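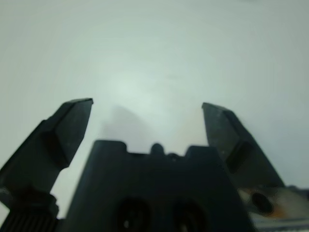
Two Arms and a Long White Table

Hedvika Ševčík has spent 10 years at the Zelenák repair works in Ilow, and she will happily tell you about every one of them if you let her get the kettle on first. I did, and I'm glad, because by the second cup we had got to the robots.

"I came in thinking they'd put me in front of a screen and that would be that," she says. "And there is a screen, I won't pretend there isn't. But mostly I'm still at the table, and mostly I'm still using my ears." She means it, too. A joint that is working too hard has a sound, she tells me, and she does a very fair impression of it.

The two-armed station arrived in May. The job it is learning is a small one – pick up a black case, bring it over to the other gripper, set it down again – and Hedvika's part is to set out the pieces, watch, and write down whatever goes wrong.

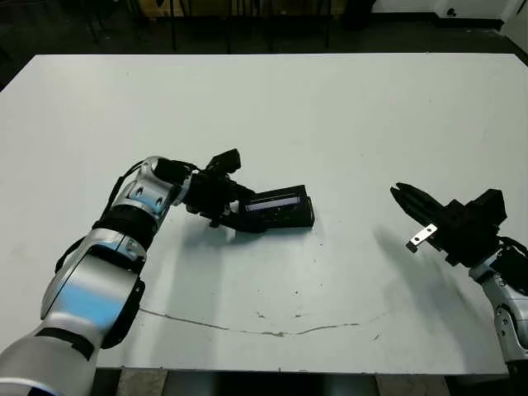
What happened to the old bench

Before the arms there was a bench with four people at it, passing cases by hand. Two of them moved to testing, one went to the firm's shop in Widanton, and Hedvika stayed. "We were a chatty bench," she says. "I miss that more than I thought I would, if you want to know. My wrists don't miss a thing!"

Her log has 3,723 entries now, and she is proud of it in a quiet sort of way. The engineers at Grustgate, who built the station, read it every week and ring her up with questions. She used to dread those calls. Now she keeps a list of questions of her own, and she says the calls run long on both sides.
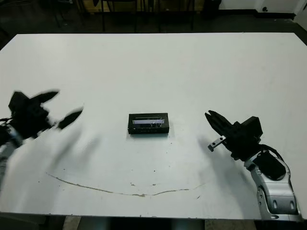 Algirdas Mägi sees it a little differently, and told me that the work has become lonelier and the breaks shorter, and that he would like the company to talk about both before it orders a second station. Hedvika nods when I bring this up. She thinks he is right about the breaks. "You look up and the thing is still going, so you feel you ought to be going too," she says. "It took me weeks to just walk off and eat my sandwich."

They have both asked for a proper rota, with people trading places between the station and testing, and she is hopeful – the trial version starts with the next shift plan.
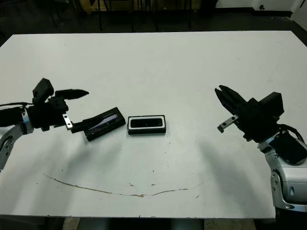
Did anyone lose their job when the station came in?

All four people from the old bench are still with the company, though the one in Widanton has a longer drive and has told everybody so. What Hedvika can't say is whether the bench would have grown, and whether someone new would be sitting beside her by now. She does think about that. For the moment she is training Leilani Kapoor to keep the log, and the two of them have started eating lunch at the same time.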